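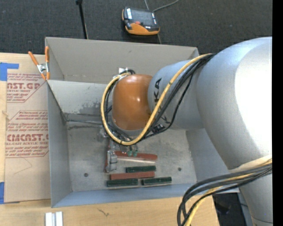
Staken Wooden Block Set

The Staken set consists of plain elongated wooden blocks for sorting, stacking and counting work. Blocks are supplied in reddish-brown, dark green and natural wood, and further blocks in any of the three colours may be ordered separately.

Sets are dispatched from the Nelstead warehouse in a cardboard storage box with a folding lid. Replacement boxes are listed under reference 2655.

Length of each block: 82 mm
Catalogue number: 2000
Minimum order for schools and training centres: none
Bulk terms: available on orders of 300 sets or more

Blocks should be wiped with a dry cloth and must not be soaked. Small differences in grain and shade are normal and are not accepted as grounds for return.

Institutions wishing to order on account are asked to write to Todor Hodžić, Supply Office, Ginidano, quoting the catalogue number and the delivery address. Orders received in March are delivered after the annual stock check.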